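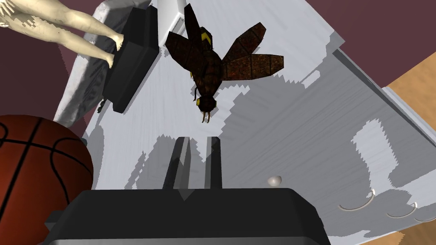 Tuesday, January 28, 2025
4 min read

Bench notes, dye shed. Kettle on at half seven, heater on before that, fingers still useless until nine.

Back on the walnut browns today. Bouchra wants a proper dark one for the Graltley order and what I've been giving her is more of a strong tea, so I've gone back to the husks we bottled up in autumn (the big tub by the sink, not the blue one, the blue one is onion skins and smells worse). Strained off 3000 ml through the old pillowcase, squeezed it out by hand, forgot gloves. I'll have brown nails until the middle of February at this rate.

Four skeins in, all the Lallico wool, all scoured on Friday and kept damp overnight. I split them like this:

A — plain husk liquor, nothing added
B — husk liquor, alum beforehand
C — husk liquor, dipped in iron water afterwards
D — husk liquor, then madder from last week's leftover pot

Brought the pot up slowly and held it at 90 degrees, or as near as the ring will let me. It overshoots! You turn it down a hair and it sulks, you turn it up and it's nearly boiling. Lino says the thermostat is fine and I'm impatient. Both could be true. I lifted the lid more than I should have, so if the top of skein B is streaky that's my doing.

Out at lunchtime, cooled in the bucket, rinsed until I got bored and then rinsed once more. First impressions while wet, so don't hold me to any of it: A is a nice middling brown, a bit flat. B is warmer and I can't say I'd pick it out from A across a room. C went properly dark within a minute of hitting the iron and I pulled it early in a panic. D is the one I keep going back to look at, a rusty sort of brown with real red in it where the madder took, and patchy near the ties. Fadwa came through for the scales and said she'd have a jumper in it, patches and all.

Iron water was 7 g to the bucket. I think that's too much for this wool, C feels a bit harsh already, though I've been wrong about that before when things were wet. Try less next time and leave it in longer. Doaa did something like it for the Rasbridge cushions and got a lovely soft black-brown, but her notes just say "a pinch", so thanks for that, Doaa.

Used liquor has gone back in the lidded tub with a label on. Please don't tip it! There's another bath in it at least, probably a nice pale fawn.

To do:
- light test strips in the south window, half covered with card
- weigh the leftover madder (roughly 25 g, going by eye)
- ask Nawal if the Zaki linen needs a different scour
- new pillowcase
- gloves

Skeins are on the rack by the back door. Will look at them dry tomorrow and write the colours up properly then.

3 comments · 2 shares

Recent entries
Onion skins, third go
Scouring the Lallico fleece
Madder pot, and why the sink is pink
Shelf tidy and what's in the jars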